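Home | Talks | Notes | Contact

Clearing a bed before you fold on it
Speaker notes, Despina Delić

Good afternoon. I will speak for 42 minutes, then please ask. My subject is small: the bed as a place to put things, and how we get it back. Start with the first slide and let people look for a moment.

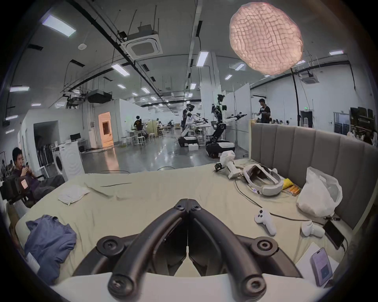 1. What collects on a bed

Say: a bed is wide and soft, so we put there everything we have in our hands. Chargers, cables, a bag. In my notes from Zaltard I wrote down 392 things left on beds during October, and the cables were the worst. Pause here. 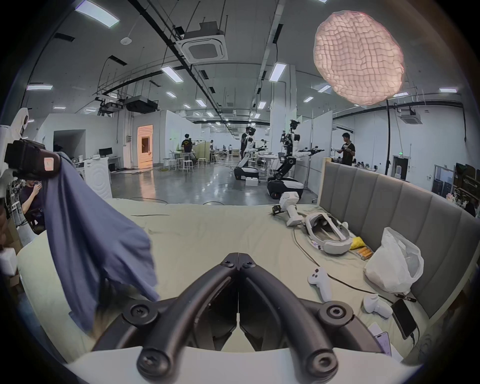 My advice is to take the hard things away first. They are heavy, they pull the sheet, and a cable will catch in a sleeve. After this the cloth things are easy. Mention the tray from Angelovski, I still use it.

2. Folding
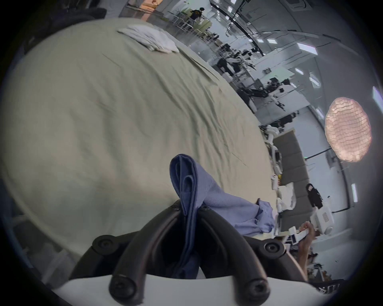

I learned folding from my aunt, who ironed for a hotel. She wanted the sheet flat before anything else, and she was right in most cases. A sheet with many creases, like the beige one on this slide, will hide a small sock very well. Pass your hand over it. The folded white towel can stay near the far edge, it disturbs no one, and the blue cloth comes next. Do not hurry this part, I always speak too fast.

3. Towels and the last check

Two piles are enough, one for the cupboard and one for washing. If you are not sure, smell it (people laugh here, wait).
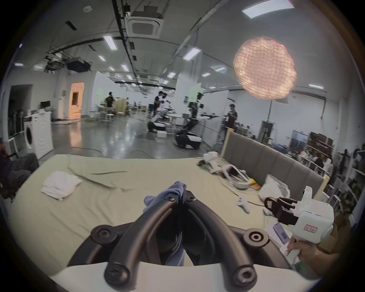 Slide 4. Bed with folded towel, washing machine beyond.

Close with the question from the Fadia workshop: where do you put your phone when you make the bed? Take answers from the back row first.

We use cookies to remember your settings. Accept | Decline
Contact | © Despina Delić | Back to top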